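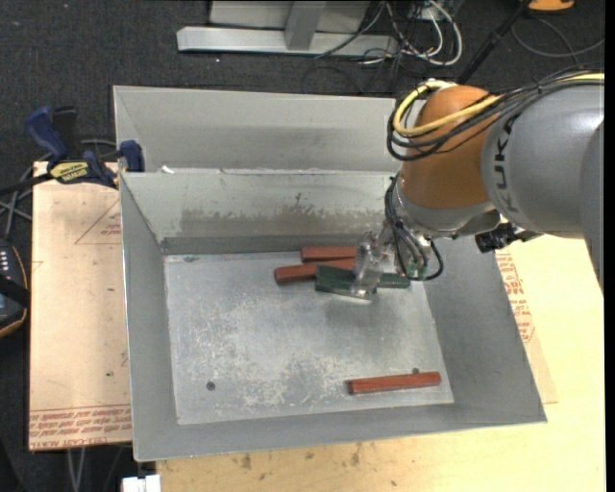
Category: Student robotics competitions

Niazi Bin Challenge

The Niazi Bin Challenge is an annual student project and competition in robotic picking, held at Jestbridge Technical College. Teams program an industrial robot arm to find blocks in an open metal bin, grasp them, and move them out without help from an operator. It is the main assignment of the second-year course in applied automation and is also open to members of the college robotics club.

Background

The challenge grew out of a course exercise in which students moved parts between two fixed points. Instructors found that most groups could finish the exercise by recording positions by hand, and that few of them used the camera at all. The exercise was rewritten so that the parts would lie in a different arrangement on every attempt. The first public round was held in December of the following year, with teams from the college and from the Nenadance school district.

The name comes from the Niazi Building, where the course is taught.

Equipment

All teams use the same KUKA arm, the same sheet metal bins, and the same set of blocks, which includes red and green ones. The bins have sloping walls, so a block dropped against a wall may slide down or come to rest at an angle. The metal also reflects light, and the worn floor of an older bin can produce false edges in a camera image. Organizers have kept the older bins in use for this reason.

Teams may bring their own gripper fingers. Many students cast or print soft fingers, which bend around a block and tolerate small errors in position. Hard fingers are allowed but must pass a contact test before the arm may enter the bin at full speed. Cables and air lines have to be secured along the arm with enough slack for the wrist to turn. A loose line is the most common cause of a failed safety check.

The software framework, called Sterkix, was written at the college. It handles communication with the arm and stops motion when a force limit is passed. Teams write the parts that locate blocks and choose a grasp.

Format

Each team has 2 practice sessions and one scored session. Before a scored run, a judge empties the blocks into the bin from a cup and does not touch them again. The run ends when the bin is clear, when the time limit of 448 seconds is reached, or when the arm has been stopped by the safety system for the third time.

Blocks standing in the open are usually picked first. Blocks that touch each other or lean on a wall are harder, because the fingers need space on both sides. Teams are allowed to push a block away from the wall before grasping it, and a push does not count as a failed attempt.

Scoring

A block placed in the correct tray by color earns full points. A block placed in the wrong tray earns half. Points are taken away for dropping a block outside the bin and for contact with the bin above the force limit. Remaining time is converted to bonus points only if the bin is clear.

The highest score on record is 898, reached by a team of 5 students from the evening program. Their program used no color information when choosing a grasp and sorted the blocks only after lifting them.

Coursework

For enrolled students, the competition score makes up a small part of the grade. The rest is based on a written report, a log of failed grasps, and a demonstration in which an instructor may change the lighting or the position of the bin. Club members are not graded but must submit the log.

See also

Bin picking
Soft gripper
Jestbridge Technical College Robotics Club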